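Last revised 14 September 2021. Column names changed in this version; see "Changes" before merging with older copies.

# Tikville household goods price list

A plain-text table of shelf prices for small household and toiletry goods, copied from printed shop catalogues and typed up by hand. It covers 1,398 rows from 6 catalogues issued by two retailers, Flornarico and Sotier, for their shops in Tikville. The table is meant for people working on local price history or on the naming of everyday goods.

## Files

- `prices.csv` – the main table, one row per catalogue entry
- `groups.csv` – product groups and their parent groups
- `sources.csv` – one row per catalogue, with page count and condition
- `notes/` – remarks on single entries, named by row number

All files are UTF-8 with Unix line endings. Fields are separated by semicolons, as commas turn up often in the item names.

## Columns in `prices.csv`

| Column | Type | Meaning |
|---|---|---|
| `row_id` | integer | Stable across versions |
| `source_id` | text | Key into `sources.csv` |
| `page` | integer | Printed page number, not the scan number |
| `name_raw` | text | Item name as printed, spelling kept |
| `name_norm` | text | Item name in lower case, singular, no colour |
| `colour` | text | Empty if the catalogue gives none |
| `group_id` | text | Key into `groups.csv` |
| `price_minor` | integer | Price in the smallest unit of currency |
| `pack_size` | integer | 1 unless stated |
| `flag` | text | See "Flags" |

Prices are as printed. They are not adjusted for inflation, and sales tax is included wherever the catalogue says it is. The Sotier catalogues are silent on tax before the third issue, so `flag` is set to `T` for all earlier Sotier rows.

## Naming and grouping

`name_raw` is never corrected. If a catalogue prints the same article under two spellings, there are two rows and both keep their spelling. `name_norm` is where they meet. Size words ("large", "travel") stay in `name_norm`; colour words are moved out. 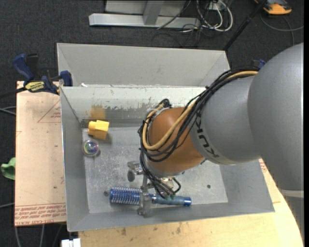
Groups follow the Ristić scheme, a two-level list drawn up for an earlier stock survey and kept with few changes. Level one is the room or use (kitchen, washing, personal care), level two is the kind of article. Colour plays no part in either level: a blue hairbrush like the one in the grey metal bin is `name_norm` = "hairbrush", `colour` = "blue", `group_id` = `PC-02`, and it would keep that group in any other colour. Combs are `PC-03`. Sets holding both a brush and a comb go under `PC-09`, with `pack_size` giving the number of pieces.

Articles that fit two groups are placed by the heading they were printed under. Nail brushes are the usual case. Flornarico lists them with soap, Sotier with scrubbing brushes, and the table follows each retailer, so a count by group will not match across the two. Use `name_norm` for comparisons of that kind.

## Flags

- `T` – tax status unknown
- `S` – sale price, normal price not printed
- `M` – price partly illegible, most likely reading given
- `X` – price wholly illegible, `price_minor` left empty

Flags can be combined, in the order above and with no separator.

## Known problems

- Nearly 470 rows have no colour. An empty field does not mean the article came in one colour only.
- Two catalogues lack their back covers, where Sotier usually printed late price changes. Those changes are missing.
- Pack sizes for clothes pegs are unreliable. The printed figure sometimes refers to the pack and sometimes to the carton.
- Page numbers restart in the November supplement. Sort by `source_id` first.

## Changes

- `price` is now `price_minor` and holds an integer
- `item` has been split into `name_raw` and `name_norm`
- Rows numbered 800 and above were checked a second time against the scans
- Duplicate rows from the supplement removed; their numbers will not be reused

## Use and contact

The table may be copied and changed freely if the source is named. The catalogue scans are not part of this release. Corrections go to Bujar Golob, with the `row_id` and, where possible, the page. Please send them as a list – edited copies of the whole file are hard to merge.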